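Relabeling failed episodes: what we learned from the two-arm table

8 Aug 2025

Over the past months I have received several questions about the way our group at Otivska handles failed demonstrations when training manipulation policies. The short note in our January report covered the matter in two paragraphs, and I agree with those who found it too brief. I am therefore setting out the method here in more detail, together with the results that did not fit into the report. The views in this post are my own, although the work was shared among four of us.

The usual practice, in our laboratory as in many others, has been to discard any teleoperated episode in which the operator did not complete the task. The reasoning is simple. A policy trained by imitation will copy what it is shown, and one does not wish it to copy a dropped object. The cost of this practice became clear to us when Mirjana Zupan reviewed the collection log for the table-setting tasks. Of 3251 recorded episodes, a substantial share had been marked as failures, and many of these contained long stretches of competent motion before anything went wrong. An operator might approach an object, align the gripper, close it and lift without fault, and then misjudge only the final placement.

Halima Okoth proposed that we cut each failed episode at the point where the error begins, and retain the earlier part under a different instruction. An episode recorded as "put the spoon in the cup" would thus become "pick up the spoon" if the grasp was sound and the placement was not. The proposal required two things: a reliable way of finding the point at which the error begins, and a small vocabulary of partial instructions that would not confuse the policy.

For the first requirement we used a learned progress estimator, trained only on successful episodes. It receives the camera views and the joint positions and returns a value for how far along the task appears to be. In a successful episode the value climbs with small interruptions. In a failed one it tends to climb, level off and then fall. We place the cut at the last high point before a sustained fall, and move it back by 14 time steps as a margin. The margin was chosen by hand. Shorter margins left the first signs of the error inside the retained segment, and much longer ones removed the lift altogether.

For the second requirement we settled on 3 partial instructions: reach, grasp and carry. Lauri Turunen tested a larger set, with separate wording for each object and each direction of travel, and found that the policy began to treat closely related phrases as unrelated tasks. The smaller set is less expressive, but it was stable across training runs.

All of the episodes come from the same type of station, with two arms mounted side by side at the front of an enclosed white table. The objects are ordinary household items, and their starting positions are changed between episodes. The right arm is more often the one that handles the utensils, a habit of our operators that we have not attempted to correct in this data.

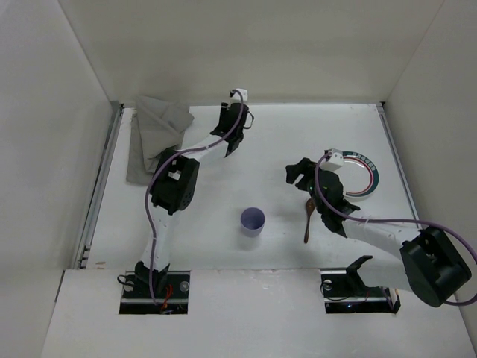 The two-arm station, with the wooden spoon in the right gripper and the paper cup between the arms.

We compared three training conditions. The first used successful episodes only. The second added all failed episodes without any change, as a control. The third added the failed episodes after cutting and relabeling. Network size, training length and camera placement were identical in each case. Every policy was then evaluated in 100 trials on the full tasks, with the starting layouts drawn in advance and the order of the policies hidden from the person resetting the table.

The second condition performed worst, as expected. The policy often hesitated above the object and on many occasions released it early. The third condition performed better than the first, and the gain was concentrated in the grasping phase. Policies trained on the relabeled data made fewer missed grasps on thin objects, and spoons in particular. For placement we saw no clear difference, which is reasonable, given that the added segments contain very little placement.

There is one result that I consider more useful than the overall gain. When we withheld half of the successful episodes, the advantage of the third condition became larger. This suggests that the method is of most value early in a project, when successful demonstrations are few and operators are still learning the controls. For a mature collection the benefit may not justify the added processing.

Several limits should be stated. The progress estimator is unreliable on cloth. Folding involves many intermediate states that look like a step backward, and the estimator placed cuts in the middle of perfectly good folds. We have excluded those tasks for the present. It also depends on a clear view of the gripper, and where one arm passes in front of the other the estimated value can drop for no valid reason. Smoothing helps, but it also delays the cut.

Polyxeni Tsoukalas has asked whether the discarded ends of the episodes might serve some purpose of their own – for example, in training a detector that stops the arms when an error begins. We have kept them for this reason, and a first version of such a detector is now being tested on recorded data. It has not yet been run on the physical arms.

The cutting procedure and the list of partial instructions will be released with the next update to our training code. Readers who wish to apply the method to a single-arm station should expect to choose the margin again, as ours was set for the speed at which our own operators work.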